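The Drum

Cillian Kavanagh got to the yard before the gates were open and had to climb round by the ditch. Wet to the knee. Key in the wrong pocket, then the right one, then the lock stuck like it always did.

Yusri was in already. Of course he was. Sitting on an upturned bucket with the radio going and a sandwich in his hand, looking at the thing.

"You slept here," Cillian said.

"I slept in the van. Different."

"When's the truck?"

"Nine. Larus rang. They said nine and then they said maybe before nine."

So that was two hours, if that. Two hours and the seams not dressed, the top tier still full of pinholes, and the woman from Brerkodum coming down with the driver to sign for it or not sign for it. She'd already turned down the first one. Walked round it once, touched it with one finger, said it looked tired. How does a thing look tired that's only ever stood in a shed?

He got the bucket of filler. Got the wrong bucket. Got the right bucket.

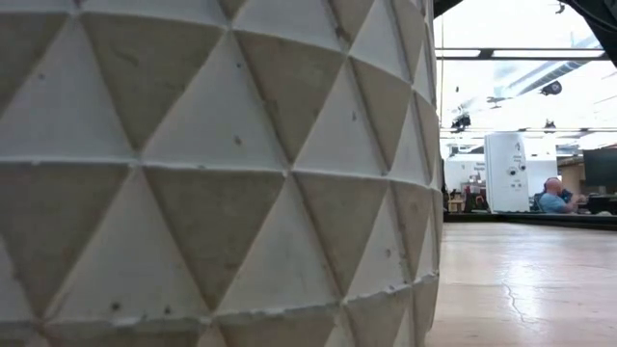

"Leave the pits," Yusri said.

"What?"

"Leave them. Every one you fill, you see it. It goes on gray and it dries white and then there's a spot. Old Tambunan never filled his."

"Tambunan never had to sell to a hotel."

Yusri shrugged and finished the sandwich. He had drawn the pattern himself, back in the spring, at the kitchen table with a school ruler – triangle up, triangle down, all the way round till it met itself. It hadn't met itself. He was out by a hair on every one and by the end that was a whole thumb. Threw the ruler at the dog's bed. Started over. Cillian remembered that night mostly for the swearing.

He knelt at the lower seam. The edge was chipped, it had that crumbly look, and he put his palm flat against it and felt it go to dust a little. Brush. Where was the brush. In his back pocket, he'd been sitting on it in the car.

"She'll say the seam's rough," he said.

"It is rough. It's a seam."

"She'll say it."

"Then she says it. You want me to lie down in front of the truck?"

He brushed. Small strokes, the way you'd do crumbs off a tablecloth with company watching. His knees hurt. There was 250 owing on the sand and twice that on the shed, and Fatero had stopped answering the phone, and his sister had said on Sunday's call, no, not Sunday, whenever it was, she'd said you could always come and work for Paul. Paul sold carpets. He thought about carpets for a while. Soft things. Things you could roll up and carry out under your arm and no one's back went.

The light came round to the side door. It always did that about now, came in low and caught the faces one after another, and the ones it missed went soft and dark, and you couldn't of planned it. Well. Yusri had planned it. But he'd never said so.

Cillian stopped brushing.

"What," said Yusri.

"Nothing."

"Is it cracked? Tell me it's not cracked."

"It's not cracked. Come round here a second."

Yusri got up off the bucket, slow, one hand on his back, and came and stood by him. The radio was doing the traffic. Neither of them said anyting for a bit.

"Put the lid back on the filler," Cillian said.

Out on the road something big was changing down for the hill. Not even eight yet. He looked for somewhere to wipe his hands, and used his shirt, and went to get the gates.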